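Natberg is a small politics newsletter covering national elections, immigration policy and the courts. We have 3,230 paying subscribers and want one part-time opinion editor, 15 hours a week, starting in February.

**The work**

- Edit six columns a week, most of them under 900 words
- Check every quote and vote count against the original record
- Write headlines that match what the column says
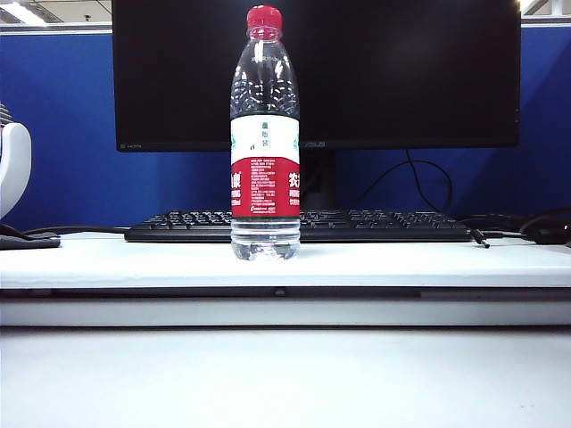

Dede Issahaku would add that columnists here argue back, and that the editor has to be willing to hold a piece overnight when a claim has no source.

**Pay and hours**

The job pays $2,000 a month. Work is remote except for the planning meeting at our Montes office. Columns are due at 3 p.m. and go out the next morning.
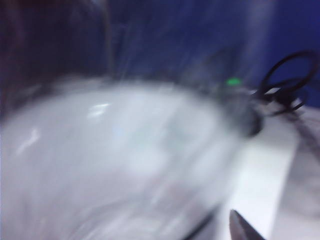 Does the editor have to share the newsletter's views? one reader wrote when we first posted this. No. We publish writers from both parties and ask only that you edit them all the same way.

**How to apply**

Send a resume and two opinion pieces you have edited, with the first drafts if you still have them, to the hiring desk at Natberg. Finalists take a paid editing test.

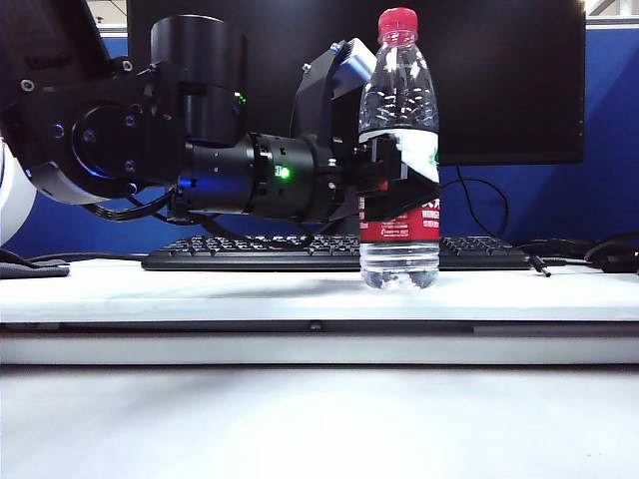
*Water bottle on a white tabletop.*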